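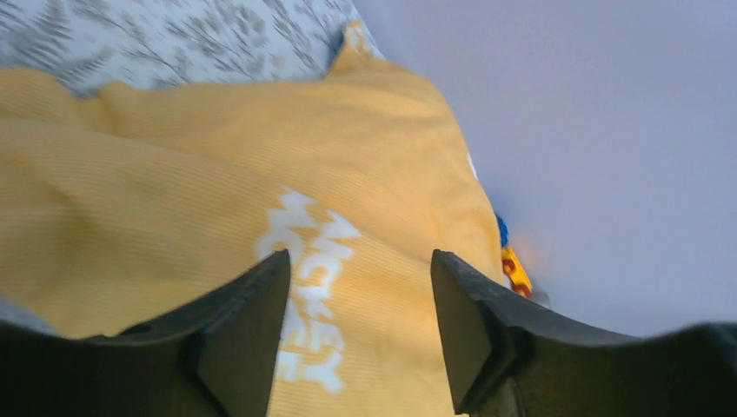
Weld bath, second run – November 9, 2018

Finally a yellow worth writing down! I've been grumbling at this plant since last summer and today it behaved. Notes while I still have dye under my nails.

Stock: dried weld from the Mollska garden, stalks and seed heads together, chopped with the big shears. 200 g of it went into the net bag and into the enamel pot last night with cold tap water and left to sit. In the morning the water was already the color of weak tea and smelled like boiled cabbage. Larysa came in, sniffed, and went straight back out to get coffee.

Goods: one length of old cotton jersey, washed twice, weighed dry at 434 g. I know, I know, knits are a nuisance in a pot this size. They hold air and float, and if you stop paying attention the top goes pale and the bottom goes deep. But jersey is what people bring us to overdye, so jersey is what I want the recipe for. Wool can wait. Wool takes weld beautifully no matter what you do to it and I don't learn anything.

Scour

Soda ash and a squirt of the plain soap, low simmer, 2 hours. Threw out the water (brown! from a cloth that looked perfectly clean) and did it again. The second water was nearly clear. I used to skip the second scour and I think that explains most of my blotches from the spring. Look at the swatch book, pages with the green tape. Every one of those had a single scour.

Mordant

This is where I changed things. Last time I went with plain alum and got a thin lemon color that dropped out badly in the wash. This time tannin first, then alum acetate, following Liudmyla's sheet from the Griser workshop. Her numbers:

Tannin (gallnut, the pale one) at 8 percent of dry weight, warm, one hour, then leave it in while it cools.
Squeeze, don't rinse.
Alum acetate at 8 percent, warm, and overnight if there's time.
Bran bath after, short.

I wanted to skip the bran. Liudmyla was on the phone and heard me wanting to skip the bran, so I did the bran. A couple of handfuls in a stocking, hot water, cloth in, swish for a few minutes until the water goes milky and feels slick. She says it picks up the loose alum sitting on the surface, the stuff that otherwise grabs dye first and comes away later. Makes sense to me, and the rinse at the end was much cleaner than last time.

Dye bath

Heated the pot slowly, lid off, one hour, and never let it boil. I pulled the bag, squeezed it (gloves! the seed heads are prickly even when they're soggy) and kept the bag wet in a bucket for a second extraction. Then a spoon of chalk into the liquor. I do love this bit. It goes in looking like dishwater and the yellow just switches on, you can watch it spread from the spoon. Larysa was back by then and even she said ooh.

Cloth in wet. Moved it constantly for the first 12 minutes with the two long dowels, over and under, pushing the air out, and after that every few minutes until the hour was up. Heat off. Left it in until the pot was cool enough to put a hand in.

Result: a soft, warm yellow, deeper than I expected from this much plant and less acid than the plain alum version. Even across the width as far as I can tell under the north window. One cuff-sized patch near the fold is slightly lighter, my own fault, I stopped to answer the door. Edges took a touch more color than the middle, as they usually do with knits.

Things to sort out

1. Water. Ours is hard and I'm still adding chalk on top. Is the chalk doing anything for us or am I just enjoying the show? Run two small jars side by side, same cloth, one with and one without. Larysa says she'll do it if I cut the swatches.

2. Light test. Strips half covered with card and taped in the south window, in with the Skamia madder strips that have been there since forever. Check in December. Weld is supposed to be the best of the yellows for this and I'd like to see it with my own eyes and on our own cloth. Please don't move the strips to water the geraniums.

3. Wash test. Five washes, neutral soap, one swatch kept back in the drawer. Somebody has been using the neutral soap for mugs. The bottle is now labeled.

4. Iron. Liudmyla wants to see a tiny pinch of iron after the weld for an olive. Do it in the old dented pot and NOWHERE ELSE. We lost a whole pink batch to a spoon that had been in iron. Iron spoon has red tape on the handle and lives on the nail by the door.

5. Second extraction. The bag is in the bucket under the bench. I'd guess there's a good pale yellow left in it, and it might be the right base for overdyeing with indigo if the vat is awake by then. The vat looked sulky this morning, flat and dark on top with no coppery skin. I fed it fructose and a little lime and put the blanket back around it. Don't stir it hard.

The green question

If the weld stays put through the washes, I want to go for the Symonenko green. Larysa has the old sample card and it's a proper leaf green, a bit dusty, the sort you see in the borders of old tapestries (only those have mostly gone blue, with the yellow faded out from under). Yellow first or blue first? The books disagree and so do the two of us. Larysa says blue first, always, since indigo wants clean cloth and the alum suffers in the vat. I got my nicest green ever doing it the other way around and would love to know why. So both ways, same day, same cloth, and no peeking at each other's pots.

Supplies

Alum acetate is low, one jar left and it's been opened. Gallnut fine. Chalk fine. pH strips: 18 left in the tub, go easy, tear them lengthwise. Need a wider pot for jersey or else we need to agree on smaller pieces. I vote pot. There was a big stainless one at the restaurant clearance place and I'm going to call them before somebody makes soup in it.

Pot scrubbed, net bag rinsed, spent stalks from the first run are on the compost. Gallnut jar goes back on the top shelf, lid tight, it clumps.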